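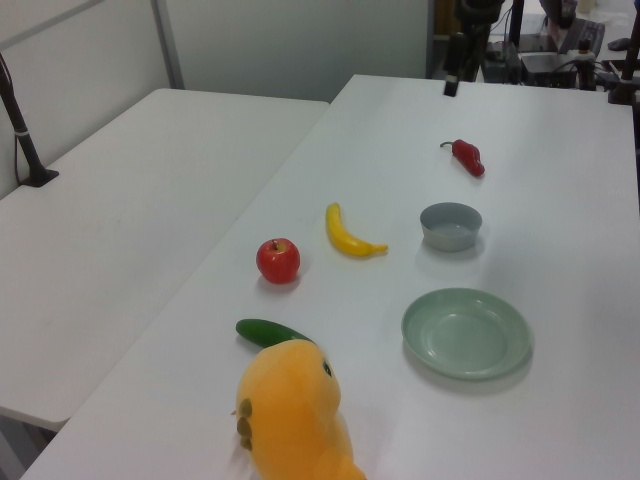 Figure 6. Toy food and a soft toy on a white table

6. Entering a member's life history

This section covers making a person record in Okance from old lodge or society registers, linking it to the minute books, and printing a one-page biography. You should already have set up your society's details (section 3) and loaded at least one register (section 5).

You need Editor rights. Readers can open a person record but the Save button is greyed out for them.

6.1 Before you start

Check whether the person is already in the system. Open People, type the surname and tick Include variants. Okance ignores accents when it searches, so Meszaros will find Mészáros, but it does not guess at different spellings. Try Hegyi and Hegyie separately if the clerk's writing is poor.

Note: Two people with the same name are common in registers that run over several decades. Compare the birth year and occupation before you decide that a record is a duplicate.

6.2 Making the record

1. Go to People and choose New person.

2. Type the surname and the forenames in full. Enter them as they stand in the petition or application. Other forms of the name go under Also known as, one to a line.

3. Enter the date of birth. If you only have a month and year, leave the day box blank. If you only have an age, type it in Age stated and fill in the date of the document; the program works out the likely birth year and shows it in italics.

4. Enter the place of birth. Use the name the place had at the time, then pick the modern name from the list on the right.

5. Under Occupation, copy the exact words used. Do not modernise them. "Merchant", "general dealer" and "shopkeeper" are kept as three different entries and can be grouped later in a report.

6. Choose Save draft. The record is given a number, which cannot be changed afterwards.

Caution: Do not use the browser's Back button between steps 2 and 6. Anything you have typed since the last save will be lost.

6.3 Adding membership events

Each event is entered on its own line and must have a source. The standard list has petition, ballot, admission, office held, transfer, resignation, suspension, restoration and death. Your administrator can add others.

7. In the person record, open the Events tab and choose Add.

8. Pick the event type and enter the date. When the register gives only the date of the meeting, tick Date of meeting below the box.

9. Choose the source from the drop-down list and type the page or folio number. For the Terkus registers, give the entry number as well, for example 53/1667.

10. If the register and the minutes disagree, enter both. Mark the one you trust as Preferred and say why in the Remarks box. Reports use the preferred date, and the other stays in the record.

11. Choose Save. The event will move into date order by itself.

An event line can hold up to 253 characters of remarks. Longer matter belongs in the biography.
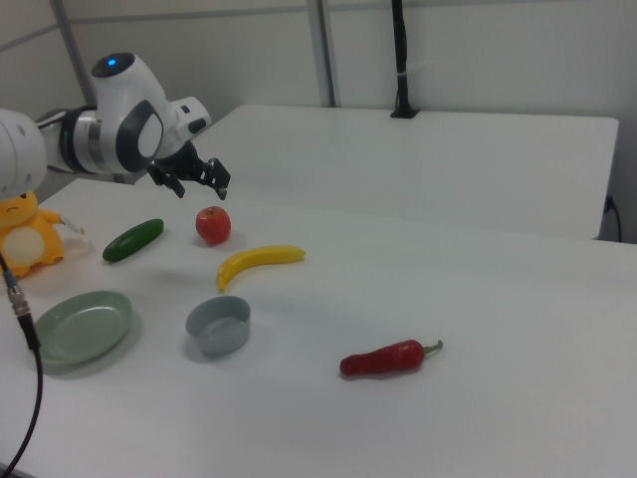 6.4 Writing the biography

12. Open the Biography tab. The box on the left is for the printed text and the box on the right is for research notes. Research notes are never printed.

13. Write in the past tense and in plain paragraphs. To put in a source, place the cursor after the full stop and press F4.

14. Mark anything unproved with the Query button. Queried sentences print with a small question mark in the margin - they can be hidden from the public page, but not from the printed sheet.

15. If you would like help from readers, tick Research wanted. A short request and your society's contact address will appear under the biography.

16. Enter your own name in Compiled by. Names are printed as typed, for example: Compiled by Viktória Hegyi, August.

Caution: Living people must not be given a public biography. Any record with no death event and a birth year in the last 100 years is locked to members only. Only an administrator can lift the lock.

6.5 Printing and sharing

17. Choose Output, then Biography sheet. Pick A4 or A5.

18. Check the preview. A sheet has room for 42 lines of text. If the biography is longer than this, choose Continue on second page or go back and shorten it.

19. Choose Print, or Save as PDF.

20. To send the record to another society, choose Export and then Selulance file. Research notes are left out unless you tick Include notes.

Note: The export does not include scanned pages. Send these separately and quote the record number in each file name.

6.6 If something goes wrong

Save draft does nothing. The surname box is empty, or the date of birth is later than one of the events.

The source is missing from the drop-down list. The register has not been loaded, or it was loaded for another society. See section 5.4.

Events print in the wrong order. Look for an event with a year but no month. These are placed at the end of the year unless you drag them elsewhere.

Two records need to be joined. Do not delete either one. Open the older record, choose Merge and type the number of the newer. Merging is explained in section 7.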